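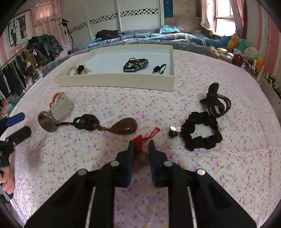 4.2 ひも付き小物をどうつまむか

さて、ここからがこの論文でいちばん時間を食ったところの話になる。前節までの積み木やマグカップでは、私たちの手持ちグリッパPendauで集めたデータをそのまま方策Flarncombeに食わせれば、まあそれなりに動いてくれた。ところがアクセサリーの片付けに移ったとたん、成績ががくんと落ちたのだ。正直かなり焦った(しかも締め切りの前の月である)。

原因はわりとすぐに見当がついた。ひもである。ペンダントや根付のような小物は、硬い本体と柔らかいひもが一つにつながっている。本体をつまめばひもが後から垂れてついてくるし、ひもをつまめば本体がぶらんと揺れる。人間はこの二つを無意識に使い分けているのだが、データの上ではどちらも「つまんで箱に入れる」という同じ言葉のラベルになってしまう。Flarncombeはその二つを平均したような場所、つまり本体とひもの境目あたりに指を下ろしたがり、そして滑らせた。見ていて実にもどかしい失敗である!

そこで私たちは、収集の段階に戻ってやり直すことにした。変更はごく地味なもので、操作者に「結び目があるものは結び目を狙う」という約束を一つだけ守ってもらう。結び目はひもの中では形が比較的しっかりしていて、本体ほど滑りやすくもない。図3はその収集中の一コマで、二枚の指先パッドの先のあいだに赤いひもがあり、編んだ太い結び目が左のパッドの脇に来ている。半透明のペンダント本体のほうは、あごのあいだの影に半分隠れてしまっている。このカメラ配置だと、把持の直前に本体がよく見えなくなる。初稿ではここをさらっと流していたのだが、後で述べるとおり、これが結構効いていた。

収集は両手で行う。左右の手にPendauを一台ずつ持ち、どちらで取るかは操作者に任せた。図3の左端にも、もう一台の指先と、それを持つ手が少しだけ入っている。最初は「右は取る係、左は押さえる係」と決めようとしたのだが、やってみると操作者の動きがぎこちなくなるばかりで、三日でやめた。任せてしまったほうが動作は短く、手首の軌跡もずっとなめらかだった。

対象物のそろえ方についても書いておきたい。研究室の机に同じ型の部品を並べるのは楽だが、今回それはやらなかった。花柄の布を敷いた上に、つやのある茶色のしずく形のペンダント、黒い布のヘアゴム、黒いヘアクリップといった、形も光り方もばらばらのものを置いている。奥の浅い箱が片付け先で、図3の時点では花のような髪飾りや黒い編みひものブレスレットなどが中に見える。布の柄は小さな濃いピンクの模様と黄色の点の組み合わせで、しわや折り目も伸ばしていない。黒い無地のマットを敷けば認識は間違いなく楽になるのだけれど、それで得た数字をどこに持っていけばいいのか、私にはよくわからなかった。背景もそのままである。ベッド、洋服だんす、カーテン、ぬいぐるみと、画面の奥はなかなかにぎやかだ。

こうして集めた実演は200本。これを家庭用小物データセットCandmontの一部として、従来の約束なしの実演とは別の区分に入れた。学習の設定は4.1節と同じで、画像の切り出しも、行動の刻み幅も変えていない。変えたくなる気持ちはものすごくあったのだが(とくに刻み幅は)、ここで二つ三つと一緒にいじってしまうと何が効いたのか言えなくなるので、ぐっとこらえた。

評価は実験室Entwistleの双腕機で、条件ごとに30回ずつ試行した。収集に使ったものとは別の布と別の小物を用意し、置き方は試行のたびに変えている。つまんで持ち上げ、箱の内側に本体が収まったら成功とする。ひもの端が縁からはみ出していても、本体が中なら成功に数えた。この線引きには異論もあるだろう。私自身、はみ出したひもを見るたびに少し気持ちが悪い。ただ、ひもまで入れるとなるともう一段別の動作が要るので、今回は切り分けた。

結果から言うと、結び目の約束を入れた方策の成功率は約65%で、約束なしの方策をはっきり上回った。うれしかったのは率そのものより、失敗の中身が変わったことである。約束なしのときは、ほとんどが境目での滑りだった。約束ありでは滑りが目に見えて減り、代わりに「結び目の手前で閉じてしまう」失敗が前に出てきた。指先は正しい方向に向かっているのに、閉じるのがほんの少し早いのだ。惜しい、と声が出たことが何度もある。

早閉じの試行を見返してみると、多くは本体があごの影に入った直後に起きていた。先ほどの、本体がよく見えなくなる話である。どうもFlarncombeは、本体が画面から消えることを「もう指のあいだに入った」という合図のように使っているらしい。人間の実演ではその二つがほぼ同時に起こるので、そう覚えてしまうのも無理はない。確認のため、指先付近を塗りつぶした画像を途中から入力してみたところ、結び目までまだ距離があるのに閉じる動きが出た。きれいな証明とまでは言えないが、私はかなり信じている。

ひものない小物についても触れておこう。ヘアゴムやヘアクリップには結び目の約束は関係がないはずで、実際、成績はほとんど動かなかった。少し心配していたのは、方策が何にでも結び目を探しに行くようになることだったが、そういう迷い方はほぼ見られなかった。例外は黒いヘアゴムで、布の寄ったふくらみを結び目と取り違えたような動きがときどき出た。もっとも、そこをつまんでもちゃんと持ち上がるので、成功は成功である。金具のついたヘアゴムではその金具に向かってしまうことがあり、こちらは硬くて滑るぶん、笑ってもいられなかった。

もう一つ、ビーズの扱いで困った点がある。ペンダントの根元に小さなビーズが並んでいると、指先がその上に乗ってころりと逃げる。結び目が外に出ていれば約束どおりそちらを狙えるのだが、ひもが束ねられていて結び目が見当たらない場合、操作者の判断も割れていた。束の真ん中をまとめてつまむ人もいれば、あきらめて本体に行く人もいる。この区分だけを取り出すと、約束の効果はほとんど消える。束をつまむ約束をもう一つ足せばよさそうに思えるが、約束が増えるほど操作者は考え込み、実演は遅くなる。どこまで増やしてよいものか、私たちもまだ決めかねている。早閉じへの対策として、手首のカメラの取り付け角を変えた版のPendauを試しており、その比較は4.3節で報告する。

図3 Pendauによるアクセサリー片付けの実演収集。手前中央のグリッパの指先に赤い組みひもの結び目、左奥に片付け先の浅い箱。左端はもう一台のPendau。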